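Home » Newsroom » Media releases

MEDIA RELEASE
For immediate release -- Jun 13, 2026

Sulton staff to train their own robots at Brernside site

Packing and returns crews teach the machines by hand. No jobs cut, rosters change from December.

BRERNSIDE -- Sulton, the mail-order parts supplier, will put robot arms on its returns benches at Brernside before the end of the year, and the people who work those benches now will be the ones who teach them.

The program is called Ladberg. Staff pick up a hand-held gripper, do the job the way they normally do it, and the recording goes into training the arms. Open the bag, lift the part out, turn it over, find the label, put it in the right tray. Then again with the next one. Head-mounted cameras are worn for some of the sessions as well.

Recording started in the upstairs office and moves down to the returns floor next month. The target for the first stage is 2,000 recorded tasks.

"We looked at buying something finished and it couldn't cope with our bags," said Ans Wuyts, operations manager at Brernside. "Half of them come back taped up by the customer. Our people know what to do with that, so we asked them to show it. Some were keen straight away. Some weren't, and they told me so, and we had a few long meetings."

What changes for staff

Returns currently has 31 people across two shifts. All keep their postions and their base pay. Under the agreement reached with staff reps:

Time spent recording is paid time, at the higher-duties rate.
Nobody has to record. Anyone who'd sooner stay on the bench stays on the bench.
Recordings are for training the arms only. Not for pick rates, not for performance reviews.
Faces are blurred before footage leaves the site.
The late shift finishes an hour earlier from December, with no loss of pay.

Nine arms are planned for the first stage, all on small parts. Heavy and oversize returns stay with people for now, also anything leaking or broken. Each bank of arms will have a minder, drawn from the current crew, who clears jams and takes over when an arm gives up on an item. Training for minders is on site and takes 13 days, spread over the spring.

Kornél Bozsik has worked in returns since the Brernside shed opened and was among the first to sign up for recording.

"My wrists are shot from the tape gun, everyone's are," he said. "So if a machine wants the small bags it can have them. First day with the gripper I was slow as anything. You've got two fingers and you keep wanting the rest of your hand. By the end of the week I'd stopped thinking about it much."

He still has questions. "What happens after stage one, that's what people ask me at lunch. I don't have the answer and I've said so to Ans."

Sulton has commited to a full review with staff reps before any second stage, and no arms will be added until it's finished. The findings go up on the lunchroom noticeboard first, then online.

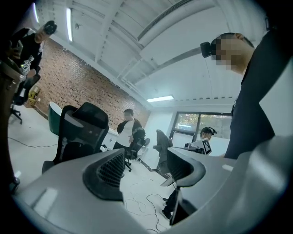
Sessions are kept short. Gripper work is tiring on the forearm in a way bench work isn't, and early on people were doing too much of it in one go. There's now a break between every block and a second person on hand to check the recording is saving properly -- a couple of good mornings were lost that way at the start.

Software for the arms comes from Pacheco, which also supplies the grippers. Pacheco engineers will be at Brernside two days a week until the arms are running, then on call.

The returns counter stays open to the public as normal during installation. Some trade customers may see slower credits for a week or so while benches are moved. Account managers will phone ahead where that's likely.

Staff information nights are being held at both shift changes, families welcome. Dates from the site office.

Media contact: Ans Wuyts, via the Brernside site office. Interviews with staff by arrangement, weekday mornings best. Please don't turn up at the loading dock, it's a working dock and you'll need a vest and an induction.

ENDS

Share this release | Print | Back to Newsroom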